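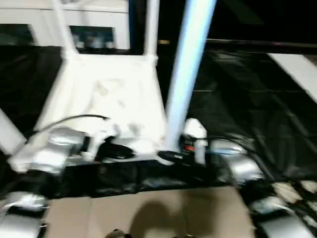 Lundik cell

The Lundik cell is a two-arm robot work area for handling molded plastic furniture, mostly tables and their screw-in legs. I've looked after it since March, and I'm writing this entry the way I'd explain it to someone taking over a shift from me, so forgive the chatter! The name comes from the Lundik workshop where Hnat Didenko laid out the first version. Older notes call it "the table corner," and you'll still hear that one.

Layout

There's no bench. Everything happens low down, on a black sheet spread over the tile floor, with the two arms reaching in over it. The sheet cuts glare from the tile and makes white plastic much easier for the cameras to pick out. It does love to creep, though, so we hold the edges with weights wrapped in silver tape (Chelsea Birkett's idea, and a good one). I put mine wherever the sheet has started to lift and never worry about neat spacing. A bit of cardboard goes down too, wherever I expect to kneel.

Wrinkles are fine. A fold that stands up high enough to catch a table leg is a problem, and I flatten those by hand with the arms stopped.

Cables

Most of my time goes here, if I'm being truthful. Gripper cables need a loose arc at the wrist: too tight and the connector works its way out, too slack and the loop drops over the part. I run both arms through their full reach at low speed before the first job and watch the loops the whole way. Spare length on the floor gets coiled and pushed well back. Colin Rudd likes to tape his coils down, I don't, and we have agreed to stop talking about it.
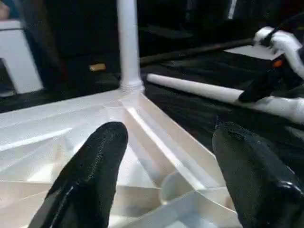 Grippers and finger care

The fingers pick up dust and plastic shavings, and then smooth tubes start to slide. I wipe them with a barely damp cloth at 7 in the morning and again after lunch. We log grip cycles in Troronis, the shift software, and it nags at 1000 for a look at the finger surface and at 2000 for a swap. I've had one set reach the second mark looking nearly new, and another that was finished after more than 71 grips on a batch with rough molding edges, so please use your eyes as well as the log.

When you swap fingers, do both on the same gripper. Snug up the screws evenly, close the gripper on nothing, and check that the tips line up. Then try it on a loose leg before you let it near a whole table. Pitkänen test tubes work for this too if all the legs are in use.

Starting position

Tables go in upside down with the ribs facing up. That gives the fingers a rim to hold, and the leg collars are easy to reach. Hayley Haslam wrote the current start routine, which brings the arms in slowly and waits for a person to press "go" before either one lifts. 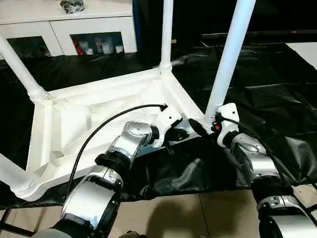 Both grippers on an upturned table in the Lundik cell.

Common faults

Slipping rim grip: usually dirty fingers, sometimes a table sitting on a fold. Wipe first, then straighten the sheet.

Gripper drops off the network: reseat the wrist connector, then restart that arm only.

Arms pulling against each other: stop, open one gripper, and run Hayley's routine again from the top. Liam Bloxham keeps the force limits in the Garnance folder, so ask him before changing any of them.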